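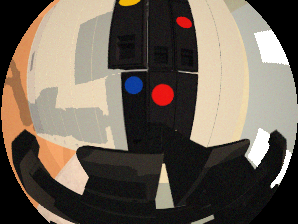 Rendered view, gripper at the bottom and tall black structure behind.

Filed under: Notebook, Polling & Elections
6 min read

November, second entry. Started 8:40 am, coffee machine still dead.

Leadership question, Vulov regional survey. Trying to sort out why the "who should lead the list" item came back so different from the last wave. Writing it down as I go so Rory doesn't have to ask me again what I did to the weights.

Where we are. Field closed last night. 1294 completes after the dupes came out. Of those 331 gave no answer on the leader item, either don't know or refused, and Pringle lumps the two together on export unless you tick the box. I did not tick the box. Re-exporting now.

While that runs: question wording. Last wave we asked "Who would you prefer to see lead the party into the next election?" with the names read out. This wave it went out as "Who do you expect to lead". Expect is not prefer. Somebody changed it in the shared draft and it went through translation that way, so both language versions match each other and neither matches the old one. Checked the version history, it was me. Late edit, I was fixing the line above and must have pasted from the pilot.

So the trend line on this item is gone. Can't be rescued by weighting. Marked it broken in the codebook. Question for Rory Dunbar: do we print it as a new item with a new name, or hold it? I lean new item. People want to read something about the leadership and expectations are a fair thing to ask, as long as the chart doesn't sit next to the old one.

10:15. Re-export done. Refusals are a small slice, most of the no-answers are real don't knows. Good. Makes sense this far out, the party only put the two names forward last month and one of them most people outside Holtis have never heard of.

Region split. Design was 300 in Holtis and 300 in Ploson as boosts, the rest spread across the region proportional. Holtis filled early. Ploson was slow all week, lots of no pickup in the daytime, filled on the last evening shift. Which means Ploson is heavy on evening respondents and Holtis isn't. Evening people are younger and more often working. Age is in the weights, work status isn't.

Tried adding work status as a rim. Raking converged but a few weights went ugly, mostly young non-working men in Ploson, of whom we have hardly any. Trimmed at five. Then trimmed at four. Topline for the two main parties barely moves in either case. Small parties move a bit. Leaving work status OUT of the published weights and keeping the test run in the folder (weights_test_b). If anyone disagrees say so before the tables go.

NB the population targets for Ploson are still from the old boundary. The new boundary takes in the villages to the east. Sent a message to the regional stats office, no reply yet. Using old ones for now with a footnote. Do not let the footnote get lost in layout like last time.

11:30. Open ends. The "why" follow-up. Read the first batch by hand before letting anyone near a coding frame. Things that came up more than I expected:

- "experience", used for both names and apparently meaning different things. For one it's years in the council. For the other it's having run a business.
- the residence story. Came up in Holtis a lot, Ploson nearly never. Local paper effect I guess, the Holtis one ran it on the front for days.
- buses. In a leadership question. Half of the bus people name no candidate at all.
- "she listens" / "he doesn't listen". Hard to code. Is it style or is it policy? First pass had it under style, then found several where the next sentence is about the hospital closure so it's clearly both.
- people answering about the national party and not the regional one. Need a flag for this, not a code. A respondent can talk about the national leader and still have a view on the regional.

Draft frame v1 has too many codes. Merged honesty and trust. Kept "local roots" separate even though it's thin, it will grow if the campaign goes the way it looks like going. Split "too young" and "inexperienced" because they are not the same complaint and the earlier coder kept putting one in the other.

Lunch at desk.

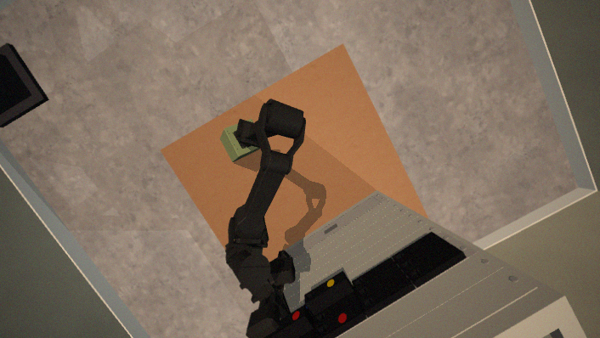 Green block near the mat's edge, arm over it (simulation).

1:20 pm. Second coder did a blind pass on the same batch. Agreement good on policy codes, poor on style codes, as usual. Went through the disagreements one at a time. Nearly all of them are one rule: if the respondent names a trait and then an example, do we code the trait, the example or both. Decided both, two code slots. Three slots was tempting but then the coders start filling them because they're there.

Wrote the rule into the guide with real answers from the batch, names stripped. Guide is now too long. Someone should cut it, not me, I can't see it any more.

2:00. Interviewer effects. Quick look, nothing fancy. One interviewer has almost no don't knows on the leader item. Listened to a handful of the recordings. She's rereading the two names with a little pause and people pick one. Not against the script exactly, the script says "repeat if needed". But it's pushing. Not going to drop the interviews. Changed the script to say repeat once and only if asked. Shift lead will talk to her, nicely, she's the best we have at getting people not to hang up.

Checked whether she worked more Ploson than Holtis. Yes, on the last evening. So the lower don't know rate in Ploson is partly her. So NOT a finding. Crossed it out of the draft summary, where it was the second paragraph, ouch.

2:45. Turnout screen. Old argument, writing down where it stands. We ask likelihood to vote on a ten point scale and publish everyone. Rory wants likely voters only as the headline. My worry is that it's a November poll for a spring election and people have no idea yet if they'll vote. Those who say they're certain now are the ones who always say it. Ran it both ways. Under the screen the governing party gains a little and the challenger loses a little, inside the margin. So whichever we choose someone will say we picked it on purpose. Suggest: headline all adults, screen in the tables, same as last wave, don't touch it till the lists are final. Rory said ok on the phone, wants it noted that it's ok for this wave only. Noted.

3:30. Charts. First version of the leader chart had the don't knows left off and the bars rescaled to fill. Looks like one candidate is running away with it. Put the don't knows back in gray and the whole thing calms down. Keep it that way even if press complain its dull.

Order of names: alphabetical in the chart, but the questionnaire rotated them. Checked the rotation worked. It did in the phone system. In the web top-up it didn't, same name first every time. Web top-up is small, around a tenth of the sample. First-name advantage is visible if you squint. Added a line to the methods note. Fix for next wave: move rotation into the question and out of the page settings, Pringle handles it better there.

Stuff still open:
- Ploson targets, new boundary (waiting)
- expect / prefer, new item name. I put lead_expect for now
- ask translation to check "list leader" in the second language, a respondent read it as the head of the ballot commission and got quite annoyed
- web rotation
- open ends, rest of the batch
- who signs off the press text while Rory is traveling

4:50. Stats office called back. They have the new boundary figures but by household, not by person, and no age split. Not usable as is. They may have the age split "soon". Footnote stays.

Reran everything from the raw file in a clean folder to make sure I hadn't left a step only in my head. Had left one, the dupes. The removal was done by hand in the spreadsheet. Wrote it as a script, count matches, commited it.

5:30. Coded open ends through the end of Holtis. Ploson tomorrow, and I want the second coder to start from the bottom of the file so we meet in the middle. Tables draft is in the shared folder, marked DRAFT on every page this time. Please don't forward it.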